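**Kamness** is a bin-picking kit for robot arms, sold by the firm Pironico. It is made for picking mixed objects, one by one, from an open container. The kit includes a gripper with jointed metal fingers, a control box, and the software that chooses where to grasp. The arm and the bin are not included, and the buyer must supply them.

## History

The first version was developed in a workshop in Brirkcombe by Vasilică Voicu, who wanted a gripper for small repair shops and sorting rooms. Pironico bought the design and gave it the present name. The second version, released in May, has a new wrist plate and a quieter motor.

## Operation

The user marks the limits of the bin in the software and starts a picking cycle. The gripper goes down with the fingers open, closes on one object and carries it to the place that was set. If the grasp fails, the system tries 3 times before it moves to another object. The kit is intended for household goods of different shapes, such as a hairbrush, a pair of sunglasses or a bottle lying on its side. Objects may touch or cover each other in part. 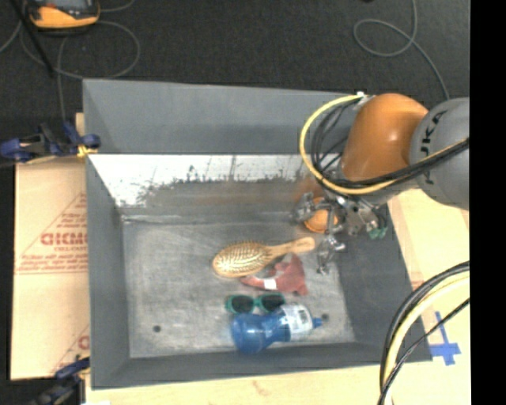 Meron Yilma wrote in a review for the trade paper Mekonnen that the kit works well with hard objects but is slow with cloth, and that the manual should say this on its first page. The same review praised the finger joints, which can be changed with one small key.

## Price and service

The kit costs 1,640 dollars. A yearly service plan is sold separately for 300 dollars and covers new finger pads and one inspection. Repairs are done in Brirkcombe only, and buyers in other countries must pay for the shipping in both directions. Spare fingers can be ordered for 60 dollars each.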